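Thursday, February 11, 2021

The patch for Grikero came in the night, so I was awake too early and read the notes with my tea. They changed the healer again. My character, Lutik, is level 32 and I have played her since October, and now her best spell costs 18 mana where before it was much less. I read the line three times to be sure that I understood the English.

In the evening we tried the Fincombe dungeon with the new rules. Sugeng Mangundap was our tank, as always, and he pulled too many wolves at the first bridge, as always also. I had no mana left when the second group came. We died there, and then we died again by the well. On the third try I used the small heal only and kept the big one for the boss, and this went better. We reached the last room but we did not win.

I am a little angry, but I try to be fair. Before the patch I could fall asleep and nobody would die. Now I must look at the bars and choose. Sugeng says the armour from the smith Gunawan gives back up to 5 mana for each kill — I must check this, because he is often wrong about items.

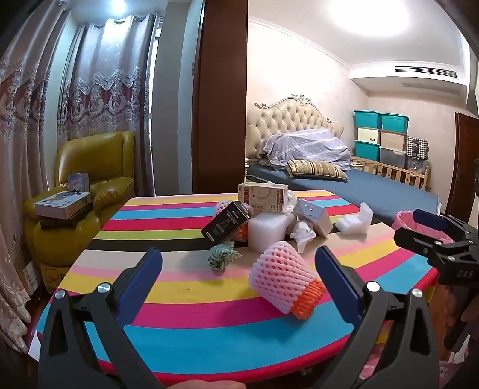 Striped tablecloth, pink and orange foam nets.

I did not write to the forum. There are many long complaints already and most of them are from people who play the archer, and the archer was not changed at all.

Tomorrow I want to move two points from Mercy to Patience and try the wolves again, alone if the others are late. I still need the blue herbs for the potion. The market price is terrible tonight, so I will pick them myself by the river before I go to the bridge.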